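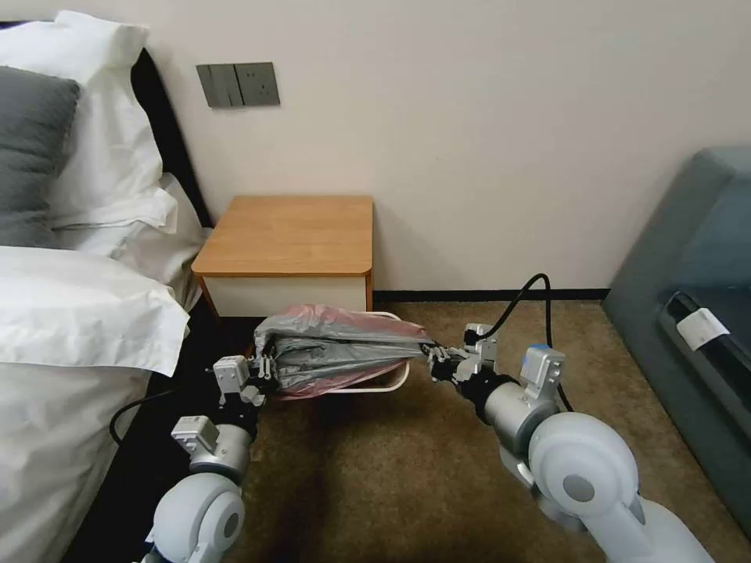 Most of the cost of a learning system for household work lies in its examples. At the Wogan project in Ludthorpe, each example is one complete run of a task, driven by a person and stored with the camera view and the position of every joint. The current set covers bedrooms, and its hardest entry is changing the liner in a small wire bin. Plastic film folds differently on every attempt, so the two grippers have to hold the bag from both ends, with the bin tilted between them, and keep the material stretched over the rim. A pull that is slightly too strong on one side can move the whole bin.

Heledd Ruddock, who runs collection, sets a target of 925 runs per task. An operator completes up to 65 in a shift. Runs are then cut to length and labeled in Stavisent, the project's in-house review tool. Of the first batch of liner runs, 189 were rejected, mostly for long pauses in which the operator was deciding where to grip.

“A pause gets learned like anything else,” Ruddock says. “The arm will stop there too.”

Failed grasps are kept if the operator recovers within 6 seconds – the model needs to see corrections. The second site, at Wistska, begins work in June with the same arms and a different set of rooms.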